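Part-time kitchen and front counter person wanted – Sawatzky Soup Kitchen & Deli, Sambridge

Posted January 2026

Hi! I run a little soup and sandwich place on Mikow Street in Sambridge and I'm looking for one more person to join us. I've put off writing this for weeks because every job ad I read sounds like it was written by a bank, and I don't know how to write like that. So I'm just going to tell you what the job is and you can decide if it sounds like you.

First, who we are. Sawatzky is a lunch place. We open at 11, we close when the soup is gone or at 3, whichever comes first, and then we clean up and prep for the next day. There are two soups on at a time, plus sandwiches, a couple of salads and whatever I felt like baking. We seat very few people and most of our business is takeout, a lot of it from the offices up the hill and the clinic on Skernden Road. On a cold day we can go through 79 bowls before one o'clock (that's our record, and I've got the ticket taped inside the pantry door).

The job is 24 hours a week, Tuesday to Friday, 9 to 3. No nights! No weekends! I worked restaurant nights for years and I missed every birthday party there was, so I built this place around not doing that anymore.

What you'd be doing, more or less in the order of the day: chopping. So much chopping. Onions, carrots, celery, more onions. I'll get the stocks going before you come in, and you'll get the vegetables and the sandwich fillings ready. Then we set up the counter, fill the napkins, slice the bread and write up the board. From 11 you'll mostly be out front taking orders and ladling, and I'll be in the back, but we swap when one of us needs a change. After the rush you restock, wipe down, wash whatever didn't fit in the dishwasher and tell me what we ran out of. I will forget if you only say it once, so write it on the list.

You don't need restaurant experience. I mean that. If you've worked a school cafeteria, a church supper, a busy household or a grocery register, you've done plenty of this already. I can teach you to hold a knife and I can teach you the register, which is ancient and only has one trick to it. What I can't really teach is being decent to a hungry person who has eleven minutes left on their lunch break, so please bring that with you.

You do need to be able to stand for most of a shift and lift a full stockpot with a second person helping. You need to be on time, because at 9 it's just me and a mountain of onions. You'll need a food handler card, and if you don't have one I'll pay for the class and pay you for the hours you spend taking it. Reading a ticket in English is a must. Speaking another language would be wonderful, since plenty of our regulars do.

Now the money. It's $19 an hour to start and tips are split evenly by hours worked, me not included. After your first 3 months we sit down and talk about a raise, and I'll bring it up so you don't have to. You get paid every Friday. There's a paid week off in summer when I close the shop, and another between Christmas and New Year's. Sick days are paid too, and please use them – I don't want anyone sneezing near the chowder. I can't offer health insurance yet. I'd like to, I've looked into it, and the numbers don't work at our size. I'd rather you knew that now than after an interview.

Lunch is on the house every shift, and any soup left at the end of the day gets divided up to take home. Parking is on the street and a bit of a hunt, but the number 2 bus stops right by the door.

A few things about working with me. I play the radio. I hum. I change my mind about the second soup at 9:30 in the morning and I'm sorry in advance. I don't yell, and I don't let customers yell either. If your kid's school calls, you go, and we'll manage. If you've got an idea for the menu I want to hear it – the lentil and lemon was a former employee's grandmother's recipe, and I'd have a mutiny if I took it off the board.
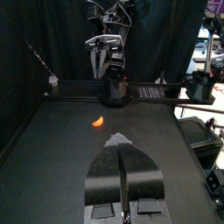
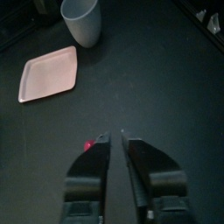
I'd like somebody to start in February if possible, but for the right person I can wait until April. We'll do a paid trial shift first, a real one with real customers, so you can see if you like it before either of us commits to anything. You'll get the full hourly rate and your share of the tips for that day, even if you decide by noon that you never want to see another carrot.

To apply, stop by after 2 when it's quiet, or leave a note at the counter with your name and phone number and a good time to call. A resume is fine but you don't have to have one. A few lines about yourself will do, and tell me what you like to cook or eat, even if it's toast. If you've been out of work for a while, or you're coming back after raising kids or looking after a parent, no need to explain it to me.

I'll call everyone who leaves a number, including the people I can't hire. It might take me a few days during a cold snap, when the line goes out the door. If you haven't heard from me after a week, please come in and poke me about it, and have a bowl of something while you're there.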